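Awkward Shapes: Packing Up the Laaksonen Collection

Home > Galleries > The Move to Stedeck

Posted October 10, 2026 by Nermin Bayram

The Laaksonen collection of household shapes has left its old rooms in Grotow and is going to Stedeck, where there is a freight elevator and, we are told, heat. The inventory runs to 2,214 objects. Most of them are boxes, tins, trays and other things with flat sides, and they went into cartons with no trouble and no conversation. They don't appear on this page.

What you get here is the remainder. These are the objects that roll, tip, snag, or have a handle where you would like a corner to be. Aarne Harju wrote the packing rules in January. The captions are mine, and so are the opinions about tape.

The darning mushrooms

A darning mushroom is a smooth dome on a stick, and it can be wrapped beautifully as long as you never let go of it. We did the dome first, twisted the spare paper down the stick, and put a rubber band at the bottom. A drawer of them done this way looks like a box of lollipops for someone with very low expectations.

The colander with feet

Three small feet, all the same length according to the catalog card, which is generous. Tissue on the inside, paper on the outside, and a wad of something soft under the foot that gave up. Martti Savolainen suggested nesting it with the other colanders. The other colanders have handles that stick out sideways, so we admired the idea and got another carton.

Rolling pins, assorted

You would think a rolling pin wraps itself. You lay it on the paper, you roll, it's practically what the thing is for. Then you reach the handles and find you have made a very long Christmas cracker. Fold the ends in before the last turn. Put the ones with loose handles in separately, or they will rattle all the way to Stedeck and everyone in the van will have a theory.

The gravy boat

Not valuable. The card says "gift, cracked, repaired, cracked." It still got two layers of tissue and a nest to itself, mostly out of sympathy. The spout gets its own little hat of folded paper, which Lempi Oksanen makes much better than I do. Mine come off.

Whisks

Paper does nothing for a whisk. It goes in flat and comes out full of holes. We slid a cardboard tube over each one and considered the matter closed. The biggest balloon whisk would not fit any tube in the building and traveled in a hatbox, on its own, like minor royalty.

The egg

Of all the shapes in the collection, this one caused the most discussion. It is white, it is the shape of an egg, and it has no top, no bottom and no interest in helping. Paper slides off it. Tape is against Aarne's rules for anything with a finish, and bubble wrap on an egg just gives you a larger and less dignified egg.

Plastic wrap was Rania Abu Hammour's suggestion, and I was rude about it, and I take that back. It clings to a curve, it leaves no residue, and you can still see what you've packed, give or take a few pink and green glints. The drawback is the tail. There is always more plastic hanging off the end than you wanted, a long crinkled strip of it, catching every light in the room and getting ready to stick to itself. Hold the egg, mind the tail, keep your sleeves out of it.

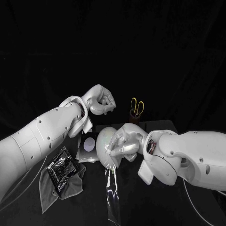
The other round things

Having found something that worked, we naturally did it to everything. A brass ball off a curtain rod, a stone pear, a string of wooden beads that I now think would have been happier in a sock. The pear was a success. It has a stem, so there's somewhere to tuck the end. If I were designing fruit for transport I would give all of it stems.

The beads took longer to unwrap for checking than they had taken to wrap, and there was some language.

The butter molds

Carved on the inside, plain on the outside, and everybody packs the wrong side first. The carving is the part that needs looking after. Tissue pushed in gently with a thumb, then the lid, then paper. If you find a mold with the pattern of a cow, please tell Martti. The card says cow. He says dog. It has been going on for a while.

Scissors and shears

Points into corks, corks into felt, felt rolled up and tied. We ran short of corks partway through and a collection was taken up, to which certain people contributed with more enthusiasm than I thought strictly necessary. The pinking shears went in last and took up the space of two ordinary pairs.

The umbrella stand

Tall, narrow, heavy at the bottom, and it arrived in Grotow years ago with an umbrella in it that was never entered in the catalog. The umbrella has now been given a card. The stand has been wrapped in a moving blanket and tied at the waist, and whoever sees it in the hallway at night says good evening to it.

Teapot, without lid

See next entry.

Lid, without teapot

They fit each other, more or less, but the cards are firm that they are separate objects with separate histories. They were packed in separate cartons by separate people. I would like it noted that I think they should be allowed to travel together.

The bent ladle

Nothing can be done about the ladle. It's hooked at one end and curved at the other and it lies flat in no direction. Lempi cut a channel for it out of foam, which took most of a morning, and it now rests there with more support than I have in my desk chair.

Labels

Every carton gets a label on the top and another on the short side. The Puvov label machine prints these in a typeface so narrow that "egg cup" and "jug cap" are the same word from a few feet away. We wrote over them in marker. If you're helping at the Stedeck end and you read "fragile, odd," that's one of ours, and it goes on the bench by the window, not on the floor.

Still to come

The Stedeck gallery will go up once the shelves do. It will cover unpacking, which is the same job backward with more looking for the scissors (see above, they're in felt). Anyone who knows what the object in carton "unknown, springy" is for can write to me through the contact page. Guesses are welcome. Please don't send another drawing of a cow.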